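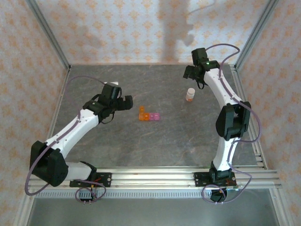 Both arms on the rail at Trorkside, with the blocks out on the marble-pattern top.

About Us

Hi! I'm Leire Tejada, and Trorkside is the shared workshop I run with 7 other people who like building robots and don't have room for them at home (or do have room, but also have cats). We're in the old upholstery unit at the back of the Ridard building, and if you've ever walked past on a Sunday and heard someone yelling "wait, wait, stop, wrong arm," hello, that was us.

How it started

I'd been building a single arm on my kitchen counter for most of a winter. It was fine until I wanted a second one. Two arms need something solid to share, and a kitchen counter with a toaster on it was never going to be that. A friend from my old job at Figueroa had a corner of a unit going spare, so I moved in with one arm, a box of motors and a folding chair. People kept wandering over to see what the noise was, and a few of them never left.

The two-arm table

This is the build most visitors ask about, so I'll go on about it a bit. Both arms are bolted to one length of slotted aluminum extrusion along the front of the table, each on its own black base plate. We went through 3 versions of those plates. The first ones flexed, the second ones had the holes in the wrong place (my drawing, my fault), and the third ones are still on there.

The arms themselves are white links with black joint housings, and every link can come off without taking the whole arm apart, which you'll be very glad of the first time you strip a screw. The lavender cable was the only color the supplier had in the length we needed and now I wouldn't swap it for anything! It runs down the outside of each arm in a big loose loop. We tried it tight and neat once and it pulled a connector right out at the elbow, so loops it is.

Then there's the wallpaper. Three walls of peachy orange flowers. I love it. I grew up in a house with walls a lot like that and I got to pick, so there.

What we do with it

Mostly small, slow jobs. Picking up plastic blocks, setting them next to other blocks, moving a little pill bottle from one side to the other. I know that sounds tiny, but getting 2 arms to work over the same patch of table without bumping elbows has eaten more of our evenings than anything else we've tried. We keep a notebook of settings by the door and anyone can write in it, in pen please.

Other people have their own things going. There's a plant-watering cart, a curtain opener, and a long-running project called Steltovia that started out as a chess table and is currently more of a drawer.

Coming by

You don't need to know anything to join. I couldn't solder when I started and some of my early joints are still in service, looking terrible. We have bench space for 12 people if everyone keeps their bags under the tables. Open bench is Sunday afternoon, and members can come in whenever they like.

Bring your half-finished thing, or come and help with one of ours. Use the side door, the front one sticks, and knock loud if the saw is running.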